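About Plelalico

Plelalico handles small mixed goods for retailers and repair shops: returned parts, loose accessories, short runs and anything else that arrives without a carton of its own. The company was set up by Éabha Nic Giolla as a sorting room with 6 benches. It now employs 39 people at a single site, on the ground floor of the Kinsella building.

What we do

Goods come in mixed and go out sorted. A delivery is weighed, given a lot number and tipped into open bins. Each item is then taken out singly, checked against the customer's list, and placed in a tray or bag. Items that match nothing on the list go to a holding shelf for 15 working days. After that they are returned at the customer's cost or recycled, as agreed in the contract.

We accept items up to the size of a shoebox. We do not accept liquids, batteries outside their equipment, food, or glass without a sleeve.

Bins and floor space

Work is organized by bin. One bin holds one lot, and lots are never combined, even when they come from the same customer. Bins are kept shallowly filled so that items do not bury one another – a full bin is slower to clear than two half-full ones. Angled walls bring small pieces back toward the floor of the bin, where they are easier to reach.
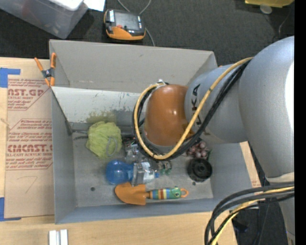 A small mixed lot in an open gray bin.

Bins stay in service as long as the walls are sound and the floor is flat. Scuffs and stains are accepted. Cracks and raised edges are not, and a bin with either is withdrawn at the end of the shift. All bins are emptied and wiped between lots.

Records

Every lot has a sheet showing the weight in, the weight out, and the number of unmatched items. Differences in weight above the contract limit are rechecked before the lot is released. Customers receive the sheet with the goods. Copies are kept for 60 months.

Customers

Our longest-running contracts are with Likine, for household spare parts, and Colevura, for craft and hobby returns. Most other customers send one or two lots a month, with a peak in January and a second, smaller one in July.

Visits and deliveries

The loading door is open from 7:30 a.m. to 3 p.m. Deliveries should be labeled on two sides with the customer name and lot reference. Visits to the sorting room are by appointment through the office – closed shoes are required.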